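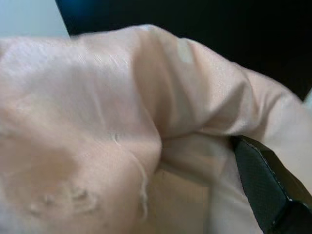

Review: the Wukach hymnal stand and prayer book shelf

Our parish hall has been hunting for a decent book stand since the old one lost a leg in October, right in the middle of choir practice. I sing alto, I look after the hymnals, and I have now spent a whole season with the Wukach. I love it!

First, the basics. It's a floor stand with a slanted top for an open book and two shelves underneath. The top tilts, and it holds its angle even under our big accompanist's edition, which has flattened every music stand we ever owned. We have 541 hymns in that book and I can open it to the very last one without the whole thing sliding into my lap. The little lip along the bottom edge is deep enough to hold a pencil as well, so I've stopped keeping mine behind my ear.

Putting it together took me one evening with a cup of tea going cold beside me. The instructions are all drawings, and step 3 has the shelf brackets facing the wrong way (mine did, anyway), so look at the finished drawing on the back before you tighten anything. The Allen key in the box is fine. I used my own because the handle is longer.
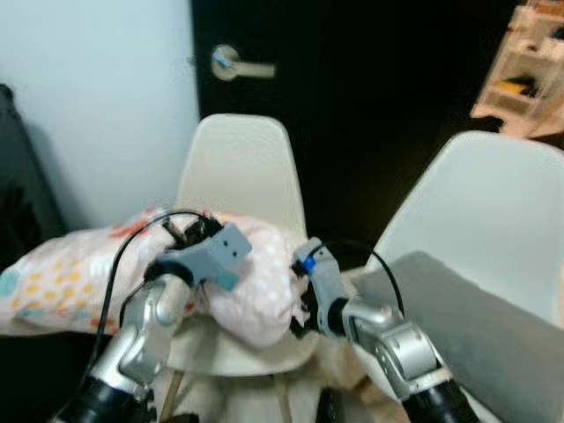
Pink polka-dot pillow on the white chair

Now for how it does on a Sunday kind of morning, with people coming and going and coats everywhere. It stays put! The base is heavy, and the rubber feet grip our slippery floor. Children lean on it. The readers lean on it too, a bit more than they should. Sille Brøndum, who leads our evening prayer group, is a good deal shorter than I am, and she can lower the top with one hand while she's still holding her Bible in the other. We used to stack kneelers for her to stand on, so this is a big step up.

The lower shelves are where I keep the large-print copies and the psalm sheets. Thin booklets do flop over if the shelf is half empty, and I'd have liked a divider. I ended up using a bookend from home.

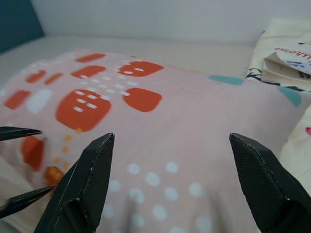 I did try the Sistau before this one, on loan from another congregation, and it's a handsome thing with a lovely curved top. But the knob that sets the height is stiff, and it squeaks, and you notice a squeak during silent prayer. The Wukach makes no noise at all when you move it. It's also light enough on top that two of us can carry it out to the garden for the summer services.

Small complaints: the finish shows fingerprints, and the spare screws come in a bag with no label. I wrote "book stand" on ours and put it in the vestry drawer with the candle stubs.

Four stars for the shelves and five for everything else. We're ordering a second one for the chapel.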